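Forums > Workshop & Home > Automation > Can robots do real chores yet?

Started by rulberg_dan, Jul 9, 2021

rulberg_dan
Ok so my brother in law swears we'll all have a machine folding laundry and bagging stuff by December. I run a small packing bench (soap, candles, little cloth bags) and I'd love to believe him. Can anything out there do even one boring job start to finish? Not a car plant. Chores.

tapeandtwine
No. Next question.

Kanini Rugemalira
Depends what you call a chore. I've been on drawstring bags with a two arm setup, mostly because everybody says cloth and string are the hard part. They are. One arm stays by the bag, the other gets the cord and pulls. Sounds like nothing. Try it wearing oven mitts. 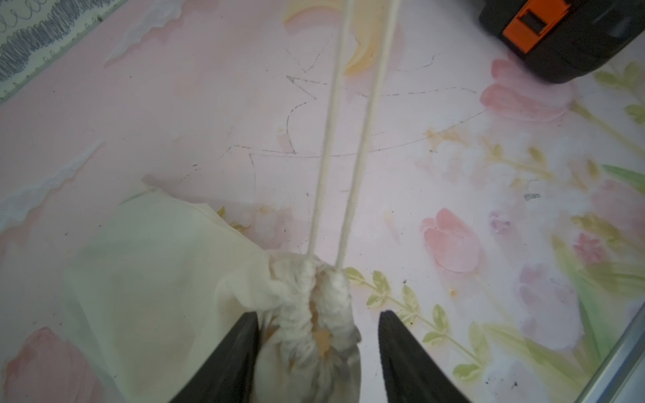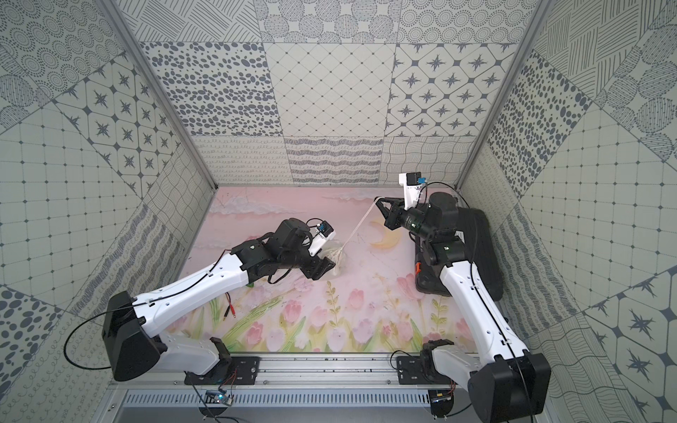 same bench, same day for all three

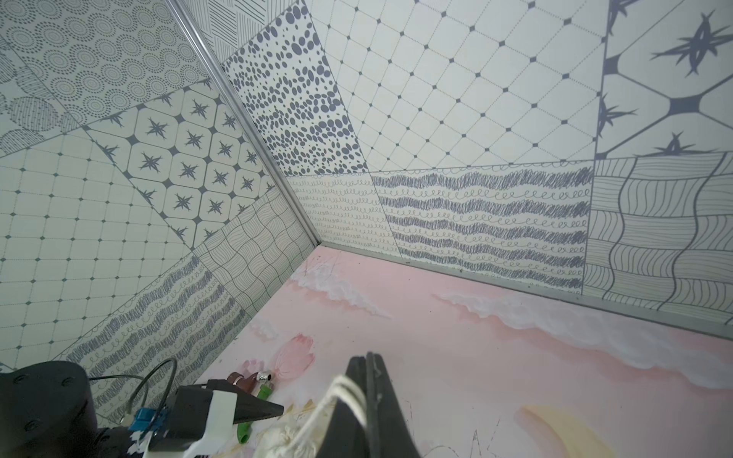
Anyway. My log for this job has 35 tries and 11 I'd call good. Cord slips, or the whole bag comes along with it, or you get one side tight and the other side baggy. A kid does it first go.

tapeandtwine
11 out of 35 lol. I'd be fired

obura_lane
Thats not bad though?? Two years back I couldn't get an arm to pick up a sock. People compare it to a person on a good day who's been tying things since age four.

tapeandtwine
I compare it to the person I pay. She does the bag, the label AND the box and tells me when we're low on tape.

vorkitz_fan
Shop floor answer: we have one machine that closes bags at work, in the Westurden building. No fingers. Heat seal, chunk, done, never misses. If you want it automated change the bag. Don't teach a robot to pull string.

rulberg_dan
Customers like the string tho. Heat sealed soap looks like hospital soap

vorkitz_fan
Then pay for string.

Kanini Rugemalira
Sort of agree for a shop. Disagree for a house. At home you can't change the bag, it's whatever bag you've got, plus the socks and the junk drawer. Fixed machine is useless there. So somebody has to do the string.

obura_lane
This. Also does it need both arms? Could you clamp the bag and save yourself one

Kanini Rugemalira
Tried a clamp. Fine untill the bag is a different size. Second arm is slower but you don't have to go reset it every time.

tapeandtwine
How slow is slow

Kanini Rugemalira
Slow. Go make a coffee slow.

rulberg_dan
Ok so not by December. Telling him tonight. Would still put one on the bench for sweeping up scraps if anyone sells such a thing

vorkitz_fan
Its called a broom

obura_lane
Dan look at the vacuum thread, someone there had a decent one for under a bench. Can't remember the model.

Related threads
Robot vacuum under a workbench, worth it?
Heat sealer keeps scorching thin bags
Folding towels by machine, has anyone seen it work
Rulberg packing table, leg wobble fix
Cheapest cotton drawstring bags in bulk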